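4.2 Collecting two-arm demonstrations by remote control

Handover tasks were recorded at the Flarncombe station, where two arms share one rail and an operator drives both at once through a pair of hand-held leader arms. Each demonstration starts with the box on the tabletop and ends when it has been passed across and set down. Figure 3 gives two moments of the handover phase. 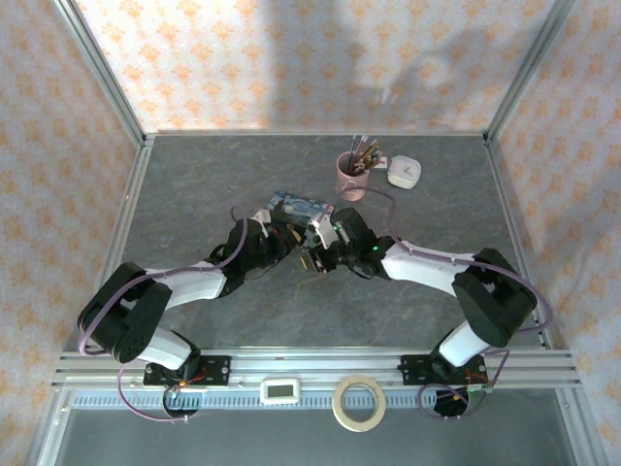
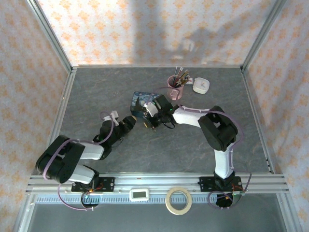 Figure 3. Handover of the dark blue box near the center of the table. Top: the box is held between the two grippers. Bottom: the right gripper holds the edge of the box.

Naomi Muli objected on reading a draft of this section that a demonstration given by remote control teaches the operator's delays along with the task, and that guiding the arms by hand would remove them. Her point holds in part. Without force feedback, operators tend to wait before opening the giving gripper, and a policy trained on such data copies the wait. We compared the two methods on the same task. Guiding by hand gave shorter pauses, but one person could not steer two arms through a handover without stopping one of them, and the operator's hands blocked the camera view of the grippers. Remote control was kept for all data reported below.

The final set, which we call Lundatow, holds 930 demonstrations. Joint positions, gripper openings and camera images were stored for every time step. Demonstrations in which the box was dropped were kept and marked as failed; they are left out of training and used only to fit the success detector. Pauses were not trimmed in the main experiments. Section 5.3 repeats training with pauses longer than 2 seconds cut to that length.

Operators practiced on 120 trial runs before recording began, and none of these runs is part of the set. Bontu Araya's labeling rules (Appendix B) define the start of a handover as the first time step at which both grippers touch the box, and its end as the first at which only the receiving gripper does.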